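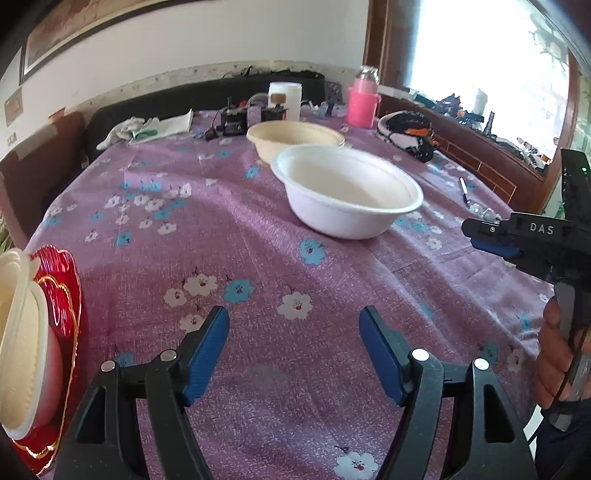 Erhan Eren objected, when an early draft of this section was circulated, that guest count explains most of what hotels call a venue effect, and that any comparison of city and out-of-town weddings which leaves it out is measuring the size of the party. We accept the point for total spending. The analysis below therefore uses spending per guest, and guest count enters every model as a separate term.

4.2 Venue type and booking behavior

The booking records cover 3,019 wedding receptions held at 61 venues. Each venue was coded as urban hotel, suburban hall or rural estate, using the street address and the license category. Two venues in the Parkmont district held both a hotel and a hall license; they were coded by the room in which the reception took place. Records with no deposit date were kept for the spending models and dropped from the lead-time models.

Lead time is the number of weeks between the first deposit and the reception. Urban hotels had the shortest median lead time, and the difference from rural estates remained after controlling for month and guest count. The gap was widest for receptions held in April, when the estates at Sedudwood open for the season and most of their dates have long been taken. Suburban halls fell between the two groups and were closer to the hotels.

Per-guest spending showed a weaker pattern. Hotels charged more for the room and the meal, but couples using them spent less on transport and overnight lodging. With these items added together, the hotel and estate groups could not be told apart at the usual level of significance. Suburban halls were cheaper on every item except decoration, which many halls leave to the couple. Table settings are a case in point: cloths and serving pieces came with the room at all hotels in the sample, while hall customers often supplied their own or rented them separately.

Figure 3. Floral tablecloth with two oval bowls, one white and one beige.

Cancellations were rare in all groups. Of the 17 venues that allowed a date change without a fee, most were hotels – a policy that may itself draw couples who book late. We cannot separate the two effects with the present data. The Ollow booking system stores only the policy in force at the time of export, so earlier changes in terms are lost.

A further limit concerns the outcome itself. Deposits were entered by venue staff, and the Ahmadpour coding scheme treats a verbal hold as a booking only when payment follows within 60 days. Venues that accept longer holds will show shorter lead times than their customers experienced.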